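Gripper cable keeps catching on the arm, cloth keeps creeping

Posted by Trilok Sengar, 2025-04-16

Hi all. Got a tabletop picking cell running at our place, one arm, boxy gripper, cloth laid over the table so small stuff doesn't slide. Two problems. The gripper cable comes out the top, runs back along the link and hangs down past the base. On wide reaches it goes tight and I get a fault, 3 times this morning alone. Also the cloth creeps towards the arm over a shift and then my taught positions are off. Reteaching every day is getting silly.

Photo is how it's set up at the moment, holding a black phone-type thing.

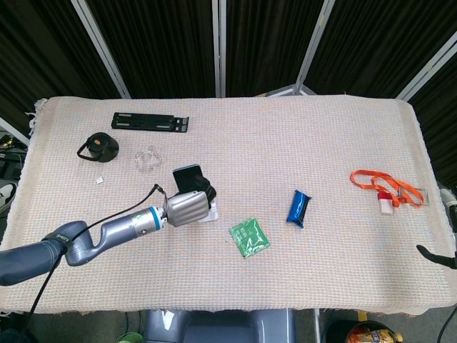 Cable over the top of the link, then down past the base

Speeds are at 200 mm/s for approach, 400 for travel. Tried slower, no differnce to the cable. Any ideas welcome, I'm not allowed to drill the table.

Wim Desmet
Cable first. Don't pull it tight along the link, leave a proper loop at the wrist and fix it with velcro at two points — not zip ties, they bite in. Then jog every joint to the ends of what your job really uses, slowly, hand near the stop, and watch the loop. If it goes straight anywhere, more slack. Hanging part wants a clip by the base so its own weight isn't tugging on the gripper plug. Check the plug too while your there, if it's been yanked 3 times the pins may be bent. We had that on the Betum cell, took 19 days to get a new lead.

Cloth — wrap it under the table edge and clamp from below, yours is just hanging over at the sides.

Frans Van Loon
get a bigger table

Karlijn Smits
Agree with Wim on the loop. For the cloth I'd put thin non-slip mat underneath, the sort for rugs. No drilling, comes off for washing. Pull it flat from the middle out, then reteach once and mark the corners on the table with tape so you can see if it's shifted. Also limit the wrist rotation in software if your controller lets you, ours was winding the same way all shift and never unwinding.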